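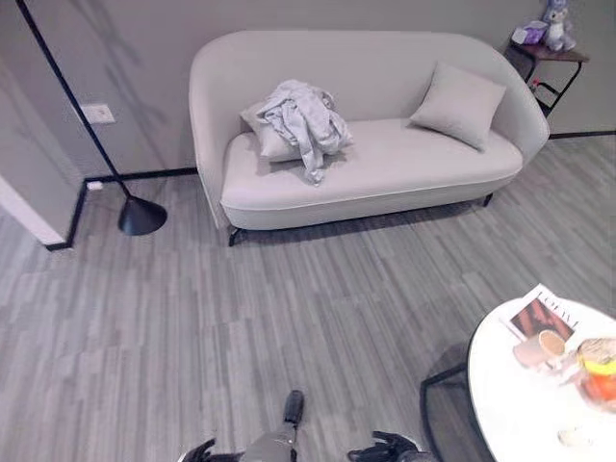

Teaching a Garment Pickup by Remote Control
Project report, Mandonano Lab course
22/05/2018
Reading time: 3 min

1. Task

The task was to pick up a crumpled garment from a sofa and leave the throw pillows where they were. We chose it for two reasons. Cloth has no fixed shape, so a recorded path cannot simply be played back on it. The garment also lies on or against a pillow of nearly the same color, and a careless grasp takes both.

The robot was taught by teleoperation. An operator moved its arms from a separate station and watched the view from the head camera. Joint positions, gripper commands and video were stored together. The station software was Nuvow, and the training code was the Clidmont package the course has used since January.

2. Setup

The room was laid out as a living room: light gray sofa, floor lamp, side table, and a round table with a magazine and drinks on it. The round table was kept in place during recording, which limits how far the right arm can swing out before it has to be raised. The operators were told to bring the arms up in front of the body first and reach toward the seat second.

The garment was put back by hand before each demonstration. It was dropped from above the seat and not arranged. Pillow positions were changed every few demonstrations, within the length of the seat.

3. Recording

We recorded 245 demonstrations. Of these, 100 were made with the first version of the instructions, which said only "pick up the clothing." Operators read this in different ways. Part of the group pinched the top of the pile, and part went for whatever hung over the front of the seat. The second version fixed the approach:

- Raise the arm clear of the seat edge.
- Come in from above, fingers pointing down.
- Close on a fold at the top of the pile, away from the pillow seam.
- Lift straight up, pause, then move sideways.

The pause was added so the end of the lift could be found in the data without labeling it by hand. Demonstrations in which the pillow left the seat were kept but marked, and were not used for training.

4. Operator view

Judging depth was the main difficulty. The garment, the pillow and the sofa fabric are all pale, and under soft light the operator has few edges to go by. Operators made use of the shadow of the arm on the cushion, which gets closer to the fingers as they come down. A second difficulty was that the curved finger of the gripper covers the contact point in the head view during the last part of the approach. 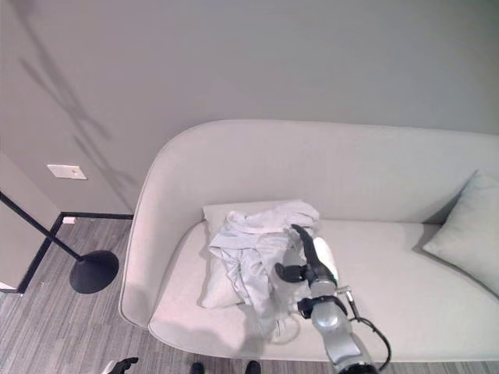
Salinas, reading the draft, objected that the depth problem was treated as a fault of the camera when a wrist view would have shown the contact point directly, and asked whether the trained policy had learned to follow the arm shadow too. We cannot rule this out. All demonstrations were recorded in the same room with the lamp in the same place, and we did not test with the lighting changed. A wrist camera was considered and dropped for lack of a free port on the arm computer.

5. Training and results

Two policies were trained, one on the demonstrations from the first instructions and one on those from the second. Input was the head image and joint positions. Output was a short sequence of joint targets.

The first policy often stopped above the pile and shifted between the top fold and the hanging part without closing. We attribute this to the mixed strategies in the data. The second policy closed on a fold in most trials. Its usual failure was a grasp that was too shallow, with the cloth slipping out during the lift. Pillow contact occurred with both.

6. Remaining work

Record with a wrist view. Vary the lighting. Replace the garment with one darker than the sofa and check whether the shallow grasps go away. The reset procedure should also be written down, as drop height was left to the operator.

Contact: Mandonano Lab, Room 836 | © 2018 Mandonano Lab | Back to top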